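Cable rules belong in the robot standard

Most of the written practice on two-armed service robots deals with force limits, speed limits and the stop button. Cable management gets a paragraph, usually near the end. I think that order is wrong for any machine that works in ordinary rooms.

The draft code circulated by Bolasska in January runs to 60 clauses. Only one mentions cables that leave the arm – and it asks only that they be "suitably secured". An integrator can't test against that wording. 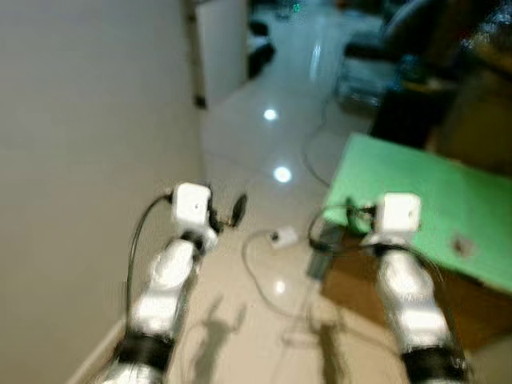 Both arms in motion, with external cabling at the grippers and a thin cable on the tiles.

A usable clause would set a maximum loop height above the arm surface, measured at full extension and again at full fold. Our bench at Stulano ran 1000 fold cycles on one harness and logged 11 snags, all at the wrist. Ľudovít Kratochvíl has argued for internal routing only. That would be the better engineering, but it would also rule out most of the retrofit grippers now in service, so I don't support it as a minimum requirement.

Floor cables need their own clause. The work area should be marked, and any cable crossing it should be covered or rerouted before the arms are powered. Small connectors and keys are light enough to be dragged by a loose lead, and the risk assessment should list them.

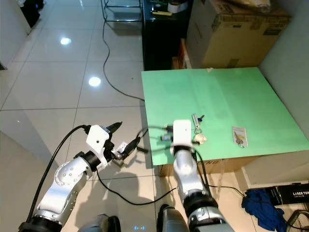 Should the cable check be repeated after every tool change?
It should, at both full extension and full fold, with the result entered in the log before powered work resumes.

The Nivton checklist already has a line for this. The Bolasska draft could adopt it with very little editing.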